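Test the Robot Outside, and Say So

Most papers on robot grasping report one number, the success rate, and most of those numbers come from a room with no windows. I think that habit is holding the field back.

The Clustine method is a good case. It learns to pick up soft objects from wrist cameras, and the result people quote is 78 percent over 1,000 attempts. It is a fair result, fairly reported. But the attempts that taught me the most came from the Greltenholm sessions in November, which get 2 paragraphs near the end.
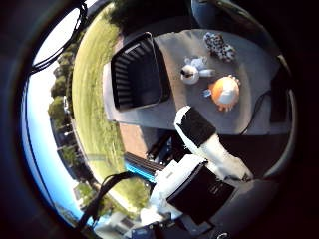
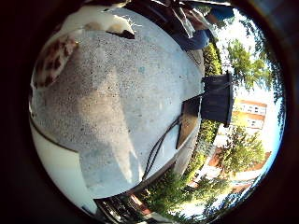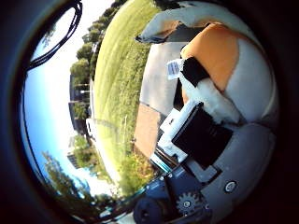 Light is the part of grasping research that gets the least space in print. Indoors it is fixed, and a model can lean on it without anyone noticing. Outdoors it changes with every turn of the wrist. One view has the gray tray, three plush toys and an open black bin, with lawn and trees bending around the left side. Another has a sky so bright near the rim that it washes out. A policy has to find a toy in both, and a single average can't tell a reader which one gave it trouble.

The Bristov group has argued that outdoor runs are too hard to repeat. They have a point — clouds don't follow a protocol. But the answer is to report each session separately, with its conditions, and let readers see the spread. Mustonen did this with 5 sessions on a much smaller budget, and I found that table more useful than any headline score.

Reviewers could ask for the same thing. It would cost the authors half a page.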